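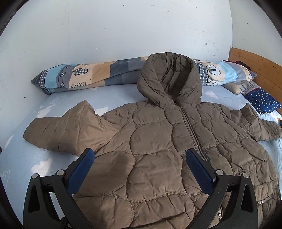 Figure 9. Jacket spread on the bed, hood toward the wall, fingers open.

4. Your first puffer jacket

Welcome to the fun chapter! The Skorlow hand-held gripper pair is at its best on big, soft things, and a puffer jacket will teach you more in one evening than a whole basket of T-shirts.

Before you start: charge both handles and load the Zonness task card for padded clothing. Set the grip level to 69.

1. Lay the jacket on its back with the arms out.
2. Close the front zipper all the way.
3. Hold one gripper in each hand and wait for the double beep.
4. Open the fingers wide and bring them in low over the lower half of the jacket.
5. Squeeze the trigger slowly. You want a good fold of fabric between the pads, padding and all.

CAUTION: Keep the finger tips away from metal zipper teeth. They can nick the pads.

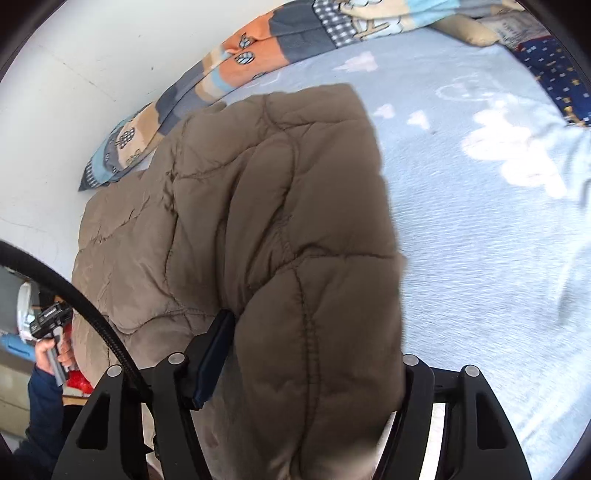
Figure 10. Quilted fabric pinched at the gripper.

6. Lift a little, pause, then carry the fold toward the hood.
7. Let go, move to the next fold and repeat.

NOTE: Slippery shell fabric? Raise the grip level in small steps, and never go past 150. Our tester Hüsnü Akyol likes to take a second, deeper bite before lifting, and it works beautifully on thick quilting.

NOTE: Leave some slack in the cable so your wrist can turn freely.

Save the session when you're happy with it (hold the side button until the light goes green). Gauthier pads wear faster on padded clothing, so check them before moving on to Chapter 5, Blankets and Bedding.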